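November 1, 2022

I've been going on about the old pool at Podell for so long that I half expected to be writing about it forever, but there's finally some news and it's good! The council has signed off on repairs and the doors are set to open again next August, with the same 53 cent locker fee we had when I was a kid (I asked twice, they really are keeping it).

If you're new in town, the pool is the low brick building behind the Korkska Street shops. It shut after the boiler gave out and the change room ceiling started dripping on people. Since then we've all been driving out to Okurness for a swim, which is 41 kilometres each way, and in winter that road is no fun with wet hair and a car full of hungry kids.

The work went to Stergiou, the same firm that did the library roof. They're putting in a new boiler, retiling the shallow end and redoing both change rooms from the floor up. The deep end stays as it is, apart from a new ladder. I was hoping for a sauna - I'll admit I wrote that on the feedback form in capital letters - but there's no money for it this time round.

More than 2,000 of us sent in those forms over the winter, and the council says the answers did change the plan. The family change room was going to be dropped and now it's back in. The early morning session is back too, at six, and so is the slow lane, which my mum will be thrilled to hear. She's never forgiven them for taking the rope away.

Swimming lessons are the bit I'd keep an eye on. There'll be 100 spots in the first term and I can't see them lasting long, seeing as there's a whole group of little ones who haven't had a local pool at all. Bookings will go through the library counter, in person or by phone. Nothing online yet, although they're working on it.

Old passes are still good, by the way. If you had visits left on yours when the place closed, bring the card in and they'll move them over to a new one. I found mine in the glovebox under a pile of parking stubs, with seven swims left on it and a coffee ring across the front. If you've lost the card, they can look you up by phone number.

The café window won't be ready for the opening, so pack your own snacks. Parking on the Korkska Street side will be closed off while the trucks come and go, and the bike racks have been moved around to the library for now.
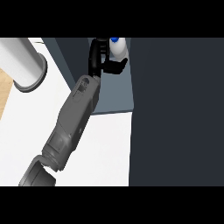
Will my old pass still work at the Podell pool?

Any visits left on it will be moved to a new card, so bring the old one in or give them your phone number.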